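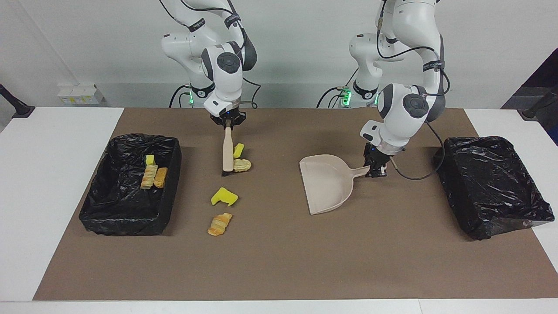

Purkberg Kitchens: notes of the review meeting, January 3, 2022

Present: Cempaka Teoh (chair), Intan Mangundap (notes), with apologies from Tjoa, who had a delivery to see to.

1. Notes from December
Agreed as written, once the spelling of Prirkent had been put right all the way through.

2. The Piltik table-clearing kit
Intan talked us through the trial of the two-armed kit which Prirkent have on offer, and was very generous with her time (and her biscuits). The job is sweeping bits of pastry and sponge off a papered table, with a brush in one gripper and a dustpan in the other, and a lined bin at either side. Cempaka liked that the brush and pan are such plain household things, and wondered whether our own would do just as well. Intan will ask.

There was a good long chat about flaky pastry, which sheds far more than anything else we bake, and whether sponge ought to be swept separately. We didn't settle it, but everybody had a view!

3. Cost
Prirkent quote 300 a month for hire, with 30 days' notice on either side. Cempaka felt the notice was fair but would like spare brushes included. Intan to write to them kindly but firmly.

4. Any other business
The paper for the tables is running low, and Tjoa is to order 46 sheets in the larger size.

Next meeting to be fixed once Prirkent have replied.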